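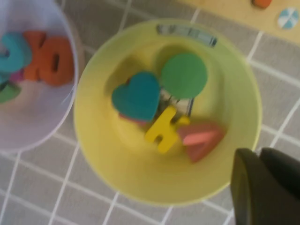 로봇은 이제 집안일을 할 수 있을까

최종 업데이트: 9월
읽는 시간 8분
공유 203 · 댓글 60

오전 열 시, 유비트홀름의 시험실에 들어서면 제일 먼저 들리는 건 모터 소리가 아니라 사람들 웃음소리다. 로봇 팔이 방금 행주를 반으로 접었는데, 접은 행주를 내려놓다가 손가락에 달라붙은 걸 떼지 못하고 허공에서 흔들고 있다. 꼭 손에 붙은 테이프를 떼려고 안간힘을 쓰는 사람 같다. 나즈미예 아자가 다가가 행주를 살짝 당겨 주고는 처음부터 다시 시작 버튼을 누른다.

"어제는 접지도 못했어요. 오늘은 접고 못 놓는 거니까 엄청 좋아진 거죠!"

나는 이 대답이 무척 마음에 들었다. 지난 몇 달 동안 가정용 로봇을 만드는 곳과 쓰는 곳을 돌아다니면서 내가 본 것이 대체로 그랬기 때문이다. 영상으로 볼 때는 다 된 것 같고, 옆에 서서 보면 한참 남은 것 같고, 한 달 뒤에 다시 가 보면 또 깜짝 놀라게 된다. 그래서 "이제 되나요?"라는 질문에 한마디로 답하기가 참 어렵다. 되는 일이 있고, 거의 되는 일이 있고, 아직 손도 못 대는 일이 있다. 그 경계가 어디쯤 그어져 있는지가 궁금해서 이 기사를 쓰기 시작했다.

그릇 두 개와 장난감 한 줌

유비트홀름은 큰 회사가 아니다. 옛 인쇄소 건물 2층에 작업대가 놓여 있고, 작업대 사이를 전선이 가로지르고, 창가에는 사람들이 집에서 가져온 살림살이가 쌓여 있다. 냄비 뚜껑, 빨래집게, 아이가 더는 갖고 놀지 않는 퍼즐. 아자는 이 더미를 '동네'라고 부른다. 로봇이 만나야 할 이웃들이라는 뜻이라고 했다.

내가 제일 오래 이야기를 나눈 일은 뜻밖에도 장난감 정리였다. 설거지나 요리처럼 근사한 일도 아니고, 폼으로 된 조각을 그릇에 담고 옮기는 정도의 일이다. 그런데 이게 보기보다 훨씬 재미있다. 노란 플라스틱 그릇 안에 청록색 하트와 초록색 동그라미, 분홍빛 세모, 알파벳 h가 서로 포개져 있다고 하자. h는 하필 그릇과 거의 같은 노란색이다. 사람은 그 글자를 금방 알아본다. 손목 쪽에 달린 작은 카메라로 보는 기계에게는 글자의 가장자리가 그릇 바닥에 녹아 버리기 쉽다. 게다가 조각들 밑에 금속 클립처럼 보이는 가느다란 것들이 끼어 있으면, 이건 또 뭔가 싶어진다. 장난감인가? 같이 집어야 하나? 따로 빼 두어야 하나?

"집어 올리는 건 쉬워요. 무엇을 집을지 정하는 게 일이죠."

라빈더 프레이저의 말이다. 그는 공장 자동화 쪽에서 오래 일하다가 이 방으로 왔다. 공장에서는 부품이 늘 같은 자리에 같은 방향으로 놓인다. 그렇게 놓이도록 만드는 데 돈과 시간을 다 쓴다고 해도 될 정도다. 집에서는 아무도 장난감을 줄 세워 놓지 않는다. 옆 그릇이 반투명하면 빛이 다르게 비치고, 폼은 가벼워서 옆 조각을 건드리면 같이 밀리고, 겹친 조각은 절반만 보인다. 프레이저는 그 '절반만 보이는' 상태를 이야기할 때 눈이 반짝거린다. 그가 공장에서 평생 없애려고 애썼던 것이 여기서는 매일의 재료다.

나도 한번 해 봤다. 조종기를 쥐고 로봇 팔을 움직여 폼 조각 하나를 집어 옮기는 일이다. 내 손으로 하면 생각할 틈도 없이 끝날 일인데, 집게 두 손가락으로 하려니 진땀이 났다. 하트의 뾰족한 쪽을 잡으니 빙글 돌아 버리고, 둥근 쪽을 잡으려니 그릇 벽에 집게가 닿는다. 세모는 벽에 기대어 있어서 어느 쪽으로 들어가야 할지 한참 망설였다. 그러고 나니 우리가 평소에 손끝으로 하는 일이 얼마나 굉장한지 새삼 알겠더라. 우리는 보지 않고도 밀고, 더듬고, 살짝 굴려서 잡기 좋은 쪽으로 돌려 놓는다. 손가락이 다섯 개나 있고 피부가 있다!

세탁실의 긴 오후

장난감 다음으로 가 본 곳은 세스포르였다. 숙박업소의 침구와 수건을 맡아 세탁하는 곳인데, 작업장 한쪽에 수건 접는 로봇을 들여놓았다. 브레이든 맥퍼슨이 이곳의 작업반을 이끈다. 그는 로봇을 좋아하지도 싫어하지도 않는다고 했지만, 내가 보기엔 꽤 좋아한다. 수건이 예쁘게 접히면 지나가다가도 고개를 끄덕인다.

"목욕 수건은 잘해요. 얇은 세면 수건은 들쭉날쭉하고, 고무줄 들어간 매트리스 커버는 아예 안 시킵니다. 그건 사람도 싫어하거든요."

세스포르의 기준은 단순하다. 한 시간에 수건 80장. 숙련된 직원은 어렵지 않게 해낸다. 로봇이 한 시간에 끝내는 건 60장이다. 숫자만 보면 진 것 같은데, 맥퍼슨은 이 계산을 조금 다르게 한다. 로봇은 점심시간에도 접고, 사람들이 트럭에서 짐을 내리는 동안에도 접는다. 허리가 아프다고 하지도 않는다. 대신 수건이 두 장 겹쳐서 올라오면 멈춰 서서 사람을 부른다. 그 호출음이 처음에는 너무 자주 울려서 직원들이 흉내를 내고 다녔다고 한다. 지금도 울리긴 한다. 내가 머문 오후 동안에도 몇 번이나 울렸고, 그때마다 누군가 가서 수건을 툭 떼어 주고 돌아왔다.

여기서 내가 배운 건 '할 수 있다'는 말의 값이 장소마다 다르다는 점이다. 세탁 공장에서는 수건이 끝없이 나오니까 느려도 쓸모가 있다. 가끔 멈춰도 옆에 사람이 있다. 그런데 우리 집 거실에서는 사정이 달라진다. 빨래는 일주일에 몇 번뿐이고 양말과 후드티와 아이 내복이 뒤섞여 있고, 로봇이 멈춰 서서 나를 부르면 나는 아마 회사에 있을 것이다. 같은 기술인데 작업장에서는 동료가 되고 집에서는 손 많이 가는 손님이 된다.

르미외 모녀의 부엌

집 이야기를 들으려면 집에 가야 한다. 위게트 르미외와 딸 매켄지 르미외는 할릴룸이라는 가정용 로봇의 시험 사용자로, 부엌 한편에 이 로봇을 두고 지낸다. 바퀴 달린 몸통에 팔 하나가 달렸고, 키는 싱크대보다 조금 높다. 위게트는 손가락 관절이 좋지 않아 병뚜껑이나 무거운 냄비를 다루기가 힘들다. 매켄지가 신청서를 냈고, 위게트는 반신반의했다고 한다.

"나는 설거지를 해 줄 줄 알았지. 설거지는 안 해. 그런데 바닥에 떨어진 걸 주워 주거든. 그게 그렇게 좋을 줄은 몰랐어요."

위게트는 일부러 숟가락을 떨어뜨려 보여 주었다. 로봇이 다가와서, 잠시 멈추고, 팔을 내리고, 한 번 헛집고, 다시 내려서 숟가락을 집었다. 제법 시간이 걸렸다. 그동안 위게트는 차를 한 모금 마셨다. 숟가락이 식탁 위에 올라오자 그가 "고마워" 하고 말했고, 매켄지는 엄마가 로봇한테 인사하는 게 아직도 적응이 안 된다며 웃었다.

할릴룸이 이 집에서 하는 일은 수수하다. 떨어진 물건 줍기, 식탁에 있는 컵을 싱크대 옆으로 옮기기, 장바구니에서 꺼낸 통조림을 낮은 선반에 올리기. 유리컵은 두꺼운 것만 맡긴다. 와인잔은 매켄지가 높은 찬장으로 옮겨 버렸다. 젖은 그릇도 아직은 안 된다. 물기가 있으면 미끄럽고 반짝여서 거리를 헷갈린단다. 냉장고 문은 열 수 있는데 가끔 덜 닫아서 삐삐 소리가 난다.

나는 매켄지에게 이 로봇이 집안일을 줄여 주느냐고 물었다. 매켄지는 꽤 오래 생각했다. 시간만 따지면 아닐지도 모른다고 했다. 로봇이 지나다닐 길을 치워야 하고, 충전대 앞에 의자를 두면 안 되고, 업데이트가 있는 날은 아침부터 어수선하다. 그래도 본인이 출근한 사이에 엄마가 허리를 굽히지 않아도 된다는 것, 그 하나로 충분하다고 했다. 이런 셈법은 제조사의 성능표 어디에도 없다. 나는 이 대목을 수첩에 크게 적고 동그라미를 쳤다.

작은 가게의 뒷방

작업 현장 한 곳을 더 보고 싶어서 르클레르에도 들렀다. 나사와 경첩, 손잡이 같은 것을 소량으로 포장해 파는 철물 가게다. 뒷방에서 로봇 팔이 손잡이를 상자에 넣고 있었다. 상자는 늘 같은 크기, 손잡이는 그날 한 종류. 이 정도로 조건을 맞춰 주면 로봇은 정말이지 지루할 만큼 잘한다. 내가 이 기사를 준비하면서 본 것 가운데 제일 볼거리가 없었고, 제일 완성된 모습이었다.

재미있는 건 종류가 바뀌는 순간이다. 예전 같으면 기술자를 불러 위치를 다시 입력해야 했다. 지금은 직원이 팔을 직접 잡고 움직이거나 조종기로 몇 차례 시범을 보여 준다. 그걸 보고 로봇이 따라 한다. 완벽하진 않다. 긴 손잡이를 넣다가 상자 귀퉁이를 우그러뜨리는 것도 봤다. 하지만 가게 직원이, 코드를 한 줄도 쓰지 않고, 점심 먹기 전에 새 일을 가르친다는 건 굉장한 변화다. 유비트홀름의 장난감 그릇과 이 뒷방의 상자는 그 점에서 이어져 있다. 사람이 보여 주고, 기계가 흉내 내고, 틀린 데를 다시 보여 준다.

그래서, 되는가

취재를 다니며 만난 사람들에게 똑같은 걸 물었다. 지금 당장 맡기고 싶은 집안일과 절대 맡기지 않을 집안일.

프레이저는 식기세척기 비우기를 맡기고 싶다고 했다. 접시는 마르고, 칸은 정해져 있고, 사람은 다들 귀찮아하니까. 맡기지 않을 일은 칼질이다. 맥퍼슨은 집에서까지 로봇을 보고 싶지는 않지만 이불 커버를 씌워 준다면 생각해 보겠다고 했다(나도 그렇다). 위게트는 화분에 물 주는 일은 직접 하겠다고 했다. 할릴룸이 할 수 있느냐 없느냐는 상관없고, 그건 자기가 좋아하는 일이라서다.

아자의 대답은 조금 길었다. 그는 아이 방 정리를 꼽았다. 폼 글자와 블록과 머리끈과 정체를 알 수 없는 작은 것들이 그릇마다 섞여 있는 방. 그걸 종류대로 나누려면 색과 모양을 보고, 밑에 깔린 것을 짐작하고, 장난감이 아닌 것을 골라내고, 어떤 건 그냥 놔둘 줄도 알아야 한다. 아자는 그 방 하나를 부모 마음에 들게 치우는 로봇이라면 부엌이든 세탁실이든 꽤 많은 일을 할 수 있을 거라고 믿는다. 언제쯤이냐고 물으니 어깨를 으쓱한다. 날짜를 말하는 사람들은 대개 행주를 접어 본 적이 없는 사람들이라고.

나는 기대하는 쪽이다. 우리 집에 지금 들이겠느냐고 하면 아직은 망설이겠지만, 세탁 공장이나 가게 뒷방에서는 벌써 제 몫을 하고 있고, 르미외 모녀의 부엌에서는 느리게나마 숟가락을 줍는다. 저 헛집는 손이 두 번째에 제대로 잡는 걸 보고 있으면 나도 모르게 주먹을 쥐게 된다.

유비트홀름을 나오기 전에 행주 로봇 앞에 다시 서 보았다. 이번에는 접은 행주가 작업대에 내려앉았다. 모서리가 좀 비뚤어졌다. 아자는 그걸 펼치고, 다시 시작 버튼을 눌렀다.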